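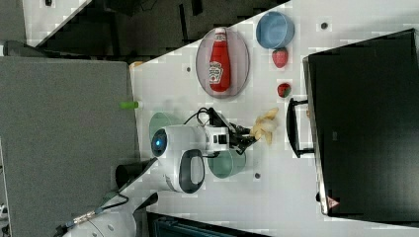

White tabletops and food stains. I'm trying to decide between a white top and an oiled wood one for the kitchen, and I keep going back and forth. The white one is the Mornholm, 30 inches wide. The wood one is the Bredow, same width, costs more. We eat every meal in the kitchen and half of it is red. A ketchup bottle lying on a plate doesn't worry me, but a strawberry sitting right on the white does, and that's how food gets put down in my house. Does anyone have a white table that still looks white after a few years?

holub_street
Posts: 917
Location: upstairs

Re: White tabletops and food stains

We've had a white one since before the kids. Berries are fine if you wipe them up the same evening. Overnight is another matter. I have a pink ring from a jam jar that faded over a month or so, and a curry spot that never did. Ketchup has never left a mark on ours.

What shows is everything that isn't a stain. Crumbs, hair, coffee drips, pencil. If that bothers you, get the wood.

dripcoffee
Posts: 20

Re: White tabletops and food stains

I'd say the opposite. Oiled wood needs oil, and people don't do it. My sister bought the Bredow and it has black rings all over one end from wet glasses. You can sand them out, but she hasn't and won't. White you wipe and walk away.

Look at the holes and seams before you worry about the top, though. Any open screw hole fills up with crumbs and turns dark, and on white you see it from across the room. 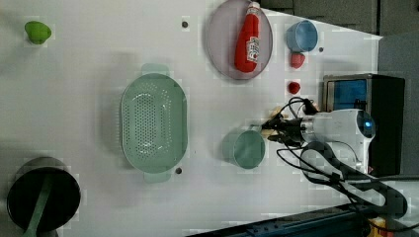 Oval plate on a white top, small screw hole just to the left of it.

quarter_sawn
Posts: 3000

Re: White tabletops and food stains

Rings on oiled wood come from not oiling it enough the first year. Four coats before you use it, then one every March or whenever you remember. Mine is older than most of the posters here and has no rings. I don't agree that it's too much work – it takes one evening and a rag.

For holes in a white top you can get plastic plugs at any hardware store. Take a screw with you to match the size.

holub_street
Posts: 917
Location: upstairs

Re: White tabletops and food stains

One evening and a rag, plus a day of keeping everyone off the table. That's the part that doesn't work here.

What I do for the white, by type of food:

1. Ketchup, tomato sauce: damp cloth, dish soap. Scrape it first if it has dried on.

2. Banana: get it while it's soft. The fruit wipes right off. The peel is worse, it leaves a brown smear if it sits, and the strings dry on like glue. Baking soda paste, ten minutes, wipe.

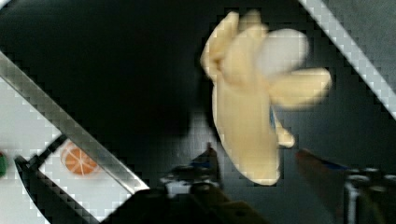 3. Berries: soap first, then a little peroxide on a paper towel laid over the spot. Try it underneath the table before you do the top.

4. Turmeric, curry: peroxide and a sunny window if you can move the table. Otherwise put a bowl on it.

Don't use the melamine sponges. They take the shine off and then that patch grabs dirt.

dripcoffee
Posts: 20

Re: White tabletops and food stains

I use the sponges and have no dull patch. Depends how hard you rub, I guess. Skarnside has a white top too, by the way, and theirs has a matte finish to begin with.

quarter_sawn
Posts: 3000

Re: White tabletops and food stains

Matte holds on to grease. I'd skip it.

Original poster, edited April 7, 2019: Thanks, all. Leaning toward the white. I'm going to see the Skarnside one in the store first and will ask if they sell plugs for the holes. Still open to hearing from anyone who has the Mornholm.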